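Free Throws When Your Legs Are Gone - my project report
Last updated: May

I picked free throws because I miss them. I play guard for Blöndal, our rec league team, and by the fourth quarter my shot comes up short nearly every time. My partner Stela Marinescu thought it was all in my head, so we made that our question!

We shot 600 free throws between us, half of them fresh and half right after 2 full-court sprints. Stela kept the sheet (her handwriting is awful, sorry to whoever checks it) and I typed everything up at night.

Tired shots missed short a lot more than fresh ones did. Left and right misses hardly changed, which surprised me - I figured my elbow would be flying all over the place. Coach Jytte Østergaard looked over our numbers and told us to watch our knees. She was right, we both quit bending them once we were winded.
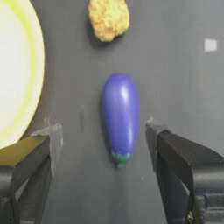 What I'd change

More shooters, for sure. Two people from the same team isn't much of a sample, and we both learned the same form from the same coach. I'd also do the tired half first some days, and I'd borrow a better ball.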